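4. The open day at Katidville

4.1 Setting and purpose

The open day was held in July at the Katidville hall, in the second year of the project. We had two aims. First, to show the tipping task to people outside the lab, live, with no editing. Second, to collect remarks from those people while they watched, which is where most of the material in Section 5 comes from. The format was borrowed from an earlier visit to Loltier, where we had talked far too much and shown far too little, and the forms came back nearly blank.

So this time: short talk, long demo. One screen at the front running the simulator, one smaller screen beside it with the command log. Visitors came in groups of 8, stood where they liked, and could ask for a run to be stopped at any point. Stopping turned out to matter more than we had planned for (see 4.3).

All runs used the Skarkach simulator with the two-armed body set up behind a table. The policy was the one trained on 1000 recorded runs, the same checkpoint as in Section 3, not retuned for the day. Object positions were drawn fresh for each run from the same ranges as in training. A visitor could also pick the starting seed from a printed sheet, and many did — some picked birthdays, which we had to cut down to fit the allowed range. 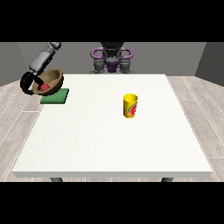
Figure 4. Simulated scene used in the open day demo, with the bowl held in the gripper.

Remarks were noted by hand during each run and typed up the same evening. We did not record sound. A remark counts as one entry if it makes one point, even when several people in the group said it together; a remark repeated by a later group is a new entry. Most entries are about where people thought the arm was going next. With the ball low in the tilted bowl, near the lip, as in Figure 4, visitors tended to speak up at once, and what they said split into two kinds: warnings ("it's going to drop it") and guesses about the target, either the green pad right under the bowl or the yellow cup further over on the table. The guesses are the more useful of the two, as they can be checked against the task command in the log. Warnings we kept but coded apart.

4.2 Forms

Visitors filled in a one-page form on the way out. Four questions, each on a scale, plus a free box. The scale questions were taken from the Rutkowska sheet, which we have used before, with the wording made plainer for younger visitors. One question had to be dropped afterwards: it asked whether the robot "looked sure of itself", and half the people who answered wrote next to it that they did not know what was meant. Fair enough. The free box was filled in more often than at Loltier and at more length. Some forms came back with drawings, not coded here.

4.3 Stopped runs

Any visitor could call stop. The person at the keyboard then paused the simulator, and the group was asked what should happen next before the run went on. We had expected stops to come late, close to a spill. A fair share came early instead, while the arm was still moving to the bowl, and the reason given was nearly always speed — people wanted to look at the gripper and could not follow it. After the first few groups we slowed the playback for everybody. This means that early and late groups did not see quite the same thing, and we treat them seperately in Table 3.

The log for one group was lost when the second screen was unplugged. Its forms are kept, its remarks are not matched to commands.

4.4 Limits

Visitors chose to come, and many had some tie to the lab or to someone in it. The demo was simulation only, and several forms asked when the real arm would be shown. Whether people guess the target as readily with a real robot in the room we can not say from this data. The room was also noisy, so quieter remarks will have been missed, more so at the back. The coding sheet, in the version dated 2025-01-02, is given in the appendix along with the seed list and the full text of the form.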